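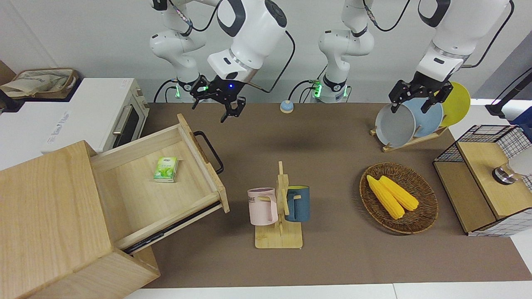 Left arm on the grey plate, drawer open, corn waiting in its basket.

Posted 30/09/2022

I promised my sister I would write down what I do all day, as she has told at least two people that I "teach robots to cook", and one of them has since asked me for a recipe. I don't teach anybody to cook. I spend my days moving plates. I move them very slowly, from a chair, with a pair of handles that the two robot arms copy, and while I do it a computer writes down everything the arms do and everything the cameras see. Then I put it all back and do it again.

We call each go an episode, which makes it sound far more exciting than it is. The tabletop is made up like a small kitchen (toaster oven, dish rack, mug tree, a drawer that slides) and each episode is one little job done in it from start to finish. A learning program, which at our place is called Nanby for reasons older than my time there, is later fed the whole pile and has to work out how the movements go with what was in view. So every clumsy thing I do is, in a sense, a lesson, and I think of this quite often when I've got my elbow in a silly place.

The job this month has been the rack. There are three plates, grey, light blue and yellow, and they stand on edge one behind another. If you had asked me in the spring I'd have said plates were easy! They're flat, they're round, they don't roll off when you're looking the other way. But a gripper with two fingers has to come down over the rim with one finger each side, and if you are a little crooked the plate tilts and leans on its neighbour, and then you have two plates on the move and a decision to make. I've got much better at stopping just above the rim and having a good look before I close. Getsemaní Montes, who trained me, calls this "having a breath", and she wants to see it in the recordings, though not for so long that Nanby picks up the habit of dawdling.

That is the bit of the work I find hardest to explain to people outside it. You would think we'd want perfect examples, as smooth as butter and all alike. I did. My first 100 episodes were as alike as I could make them, same approach, same height, same little pause, and I was terribly proud, and Getsemaní looked at them with me and said very kindly that I had made one episode 100 times. The program trained on those did beautifully until somebody nudged the rack a finger's width to the left, and then it reached with great confidence for a plate that wasn't there.

So now we shuffle. Before each batch I have a printed sheet from Aatos Pelkonen telling me what to shift. Rack turned a bit. Mugs swapped on their pegs. Drawer open, drawer shut, drawer halfway. Basket nearer, basket further off. Some of the things on the table have nothing at all to do with the job in hand, and they are there on purpose, so that Nanby learns to leave them alone. The corn is my favourite of these. Two yellow cobs, side by side in a round wicker basket, and in all the plate work they have had nothing to do but lie there. (They do get their turn. There's a corn sheet too, and I'll come to that.)

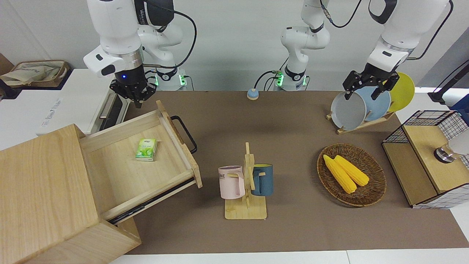
We keep the failed ones as well, or some of them. When I started I used to bin anything with a wobble in it, and I must have thrown away a good week's work before Aatos noticed and came over looking pained. If a plate slips and I catch it again and get it where it was going, that is worth having, possibly worth more than a clean run, as it shows the program a way back from trouble. If a plate slips and I say a rude word and stop, that goes in the other folder. There isn't any sound on the recordings, thank goodness.

By this morning we had 1,207 episodes kept across all the jobs, and 300 of those are plates. The sheet says 400 plates before we move on, so I have another 100 to go, and I can't say I mind. There is a rhythm to it. You settle into the chair, you bring both arms to their starting place, you press the pedal and off you go, and for that short while you aren't thinking about supper or the car or anything. I find I hold my breath at the same point each time, just as the fingers come together. My shoulders complain by the middle of the afternoon, mind you, and I've been told off for not taking my breaks.

What I do mind is notes. Each episode needs a line of plain words to go with it, what was done and to what, and everybody writes it differently. I put "take the grey plate out of the rack". Getsemaní puts "remove grey plate". The chap who had the chair before me put "plate", and left it at that, for page after page, bless him. I have been going back through his a few at a time, watching each one and writing down which plate and which arm, and it's slow but rather soothing with a cup of tea. I had a long talk with Aatos about whether "light blue" and "blue" should be two colours. He says write what a person would say. I said a person would say both, depending on the person. We have agreed to let both stand.

A couple of you asked after my last post whether the two arms ever bump. They can, and they have, with me at the handles, and it gives you a horrid jolt in the stomach even though they stop themselves straight away. The trick I've been taught is to park the one you aren't using somewhere sensible, with its gripper open, and then leave it be. My right hand is the busy one by nature and hates sitting still, so on days when the left arm has the plates to itself I have to concentrate on doing nothing with the other, and doing nothing is surprisingly tiring.

After the plates it is mugs, off the tree and on again, and then the drawer, and then in November, if the sheets don't change (they always change), the corn. I've had one practice go at the corn already. A cob is a lumpy, tapering sort of thing and wants picking up across the middle, and I got it at the fat end twice running and had to start again. Getsemaní got it first time, and was very gracious about it, and then did it again slowly so that I could see where her wrist was.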